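Bringing home an older guinea pig

The small animal room at Plondik has been full since May, and most of the guinea pigs waiting there are three years old or more. They tend to be passed over for younger ones. Halyna Kushnir, who runs the room, asked us to print a few notes for members who are thinking of taking one or two.

A guinea pig of three or four is middle-aged. Many live to six or seven, and some go past that. An older animal has usually been handled, its temper is known, and it has stopped growing, so you can see what you are getting. Some of ours are shy for the first couple of weeks and then settle.

Please do not plan on keeping one alone. Guinea pigs do badly without company of their own kind, and a rabbit is not a substitute. We rehome them in pairs, or as a match for a single animal you already have. If you have one at home, bring it in and we will introduce them on neutral ground. Allow an afternoon for this. A bit of chasing, rumbling and teeth chattering is normal. Biting that draws blood means the match is off and we try another.

Floor space matters more than height. Most cages sold in stores are too small for two adults. A pen made of wire panels on a washable base works well and costs less. Put it indoors, away from drafts and direct sun, and keep the room between 65 and 75 degrees. Fleece or paper bedding is fine. Cedar shavings are not.

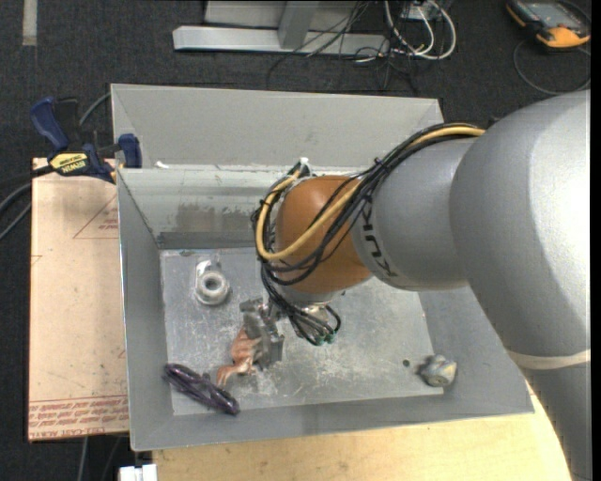 Do older guinea pigs need a special diet?
Mostly they eat what the younger ones eat: unlimited grass hay, fresh greens every day, a small portion of plain pellets and clean water. They cannot make their own vitamin C, so a slice of bell pepper daily is a good habit. Skip alfalfa hay for adults, as it has too much calcium.

Weigh each animal once a week on a kitchen scale and write the number down. Weight loss is often the first sign of trouble, and it is easy to miss under all that hair. A guinea pig that stops eating needs a vet the same day. Teeth are the usual cause in older ones – look for drooling, or for food picked up and dropped again. Nails need a trim every month or so. Older boars may also need some help keeping clean, and Orysia Kobzar will show you how when you collect yours.

The adoption fee is $70 for a pair. That covers a vet check, a nail trim and a bag of the hay they are used to. Not every vet sees small animals, so find one before you need one. We keep a list at the front desk.

There are 19 guinea pigs in the room at present. Two of the sows, Plunier and Gindent, have been here longest and must go together. They are quiet, they like cilantro, and they would suit a home without a dog.

To arrange a visit, ask for Halyna or Maksym Stasiv at the desk. Mornings before 11 are best.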